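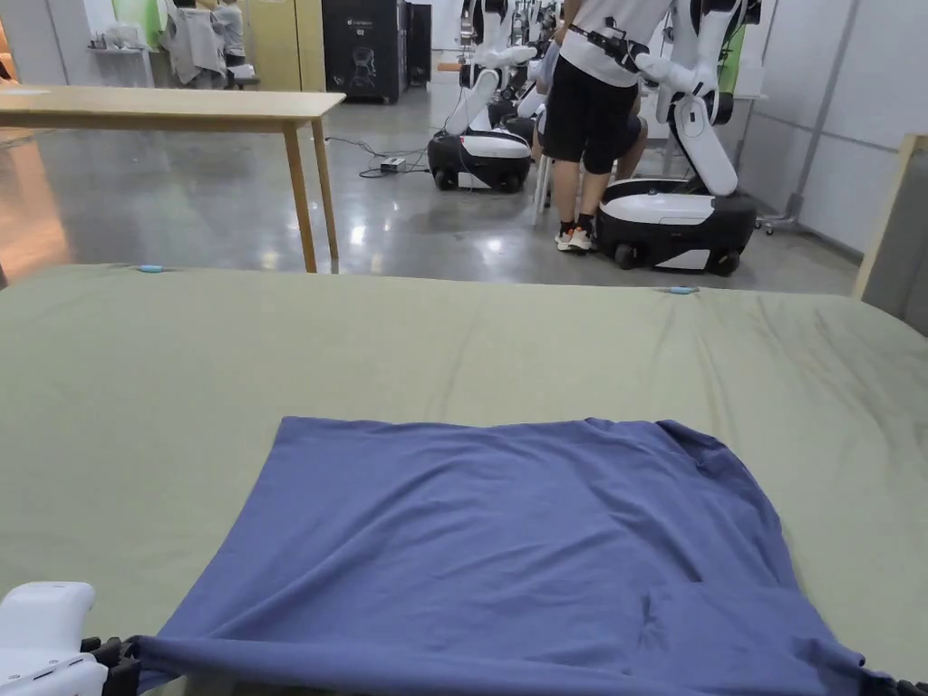
Fig. 1. Cloth task, both bottom corners held. Mobile arms on the lab floor behind.

Unit 4: What does "it can fold" mean?
Handout, 11/30/23. Instructor: Renzo Orlandini

Every team report since September has used the word "works." I would like less of it. A cloth with two corners gripped and the hem nearly straight is a good start, and it tells you very little about the fold.

Look at the upper right corner in Fig. 1. It is folded over and rumpled. Does your method notice that, or does it assume a flat rectangle? Team Daza assumes. Team Botau says it doesn't, but I have yet to see the code.

For your write-up:
- Report every attempt, including the ones you stopped by hand.
- Define success before you run anything.
- Say who set out the cloth and how neatly.

Team Gonureck logged 161 trials and reported on 40. Where are the others? "Bad lighting" is not an answer I will accept twice.

Reading: the Dirkuvura project notes, section 4. Read the failure table first - the abstract is sales talk.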